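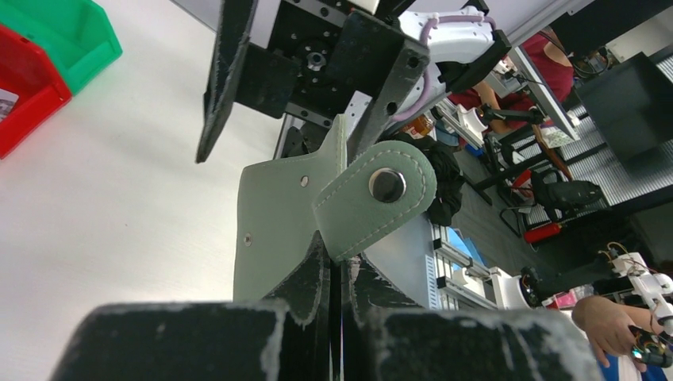

**zosdale_bench:** I would stop recording until the finger pads are replaced. Once the edges start to fray the grip changes, and then your early episodes and your late episodes don't match. We lost a batch that way.

---

**nomau_ops** (thread starter)

I don't agree with stopping. Worn pads are what the policy will get in use. We log the pad set with each episode, so if it turns out to matter we can split on that later.

My question was about something else. We're collecting two-arm episodes on the Nomau station and we have 356 so far. I went through them last night and would only keep 191 without arguing with myself. The rest have a long pause, a regrasp, or a moment where the operator backs off and tries again. Do people keep those or throw them out?

---

**lustness**

Keep regrasps, drop pauses. If the arms sit still for more than 3 seconds the model learns to sit still. We had one that would reach the part and then wait there for good.

---

**hsiao_rig2**

I'd trim the pauses before dropping whole episodes. Cut the idle stretch and keep both sides of it. You lose very little.

---

**lustness**

Trimming leaves a jump if the arms drifted during the pause. Small jumps, but they add up when you predict in chunks.

---

**nomau_ops**

Most of our pauses come from the operator looking for the part in the wrist view. The soft green panels take up a good share of it, and depending on the arm pose you get either the table or a lot of whatever is past it.
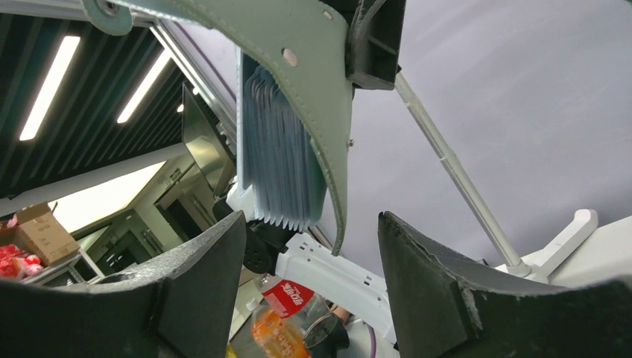
So the operator moves the wrist until the view is useful again, and that shows up in the log as slow wandering. I wouldn't call it a pause and I wouldn't call it a mistake. The fixed camera doesn't have this problem, but the operators only glance at it.

---

**zosdale_bench**

Then that wandering is the thing to fix. Put the fixed view on the main screen and the wrist views on the sides. And I still say change the pads.

---

**hsiao_rig2**

Careful with that. If the operator drives from the fixed view, they stop caring whether the part is visible to the wrist cameras, and the policy needs it visible. We went back to wrist views first after a week.

---

**nomau_ops**

I tried both this afternoon, with 4 operators. Fixed view first was faster for all of them when both grippers have to come together over the middle of the table. 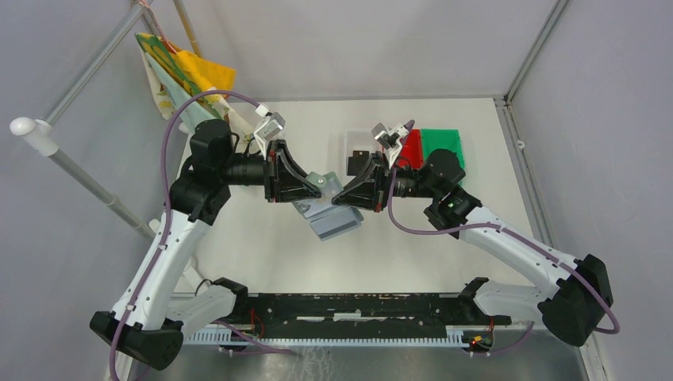 For picking from the table it made no difference that I could see. What I plan to do is let them switch views with the foot pedal and write the switch into the log. The regrasps stay in. Idle stretches get trimmed only where neither arm moved, which should answer the point about jumps. Anything else gets a tag and waits.

Pads get changed at the next full set — sooner if a part slips.

---

**lustness**

Fine by me, as long as the trim checks the gripper opening too. Ours only looked at the arm joints and it cut out slow closes.

---

**zosdale_bench**

"At the next full set" is what we said.

---

**nomau_ops**

Noted. I added the gripper check to the trim script. Rerunning it on the old episodes now, will post the new count when it's done.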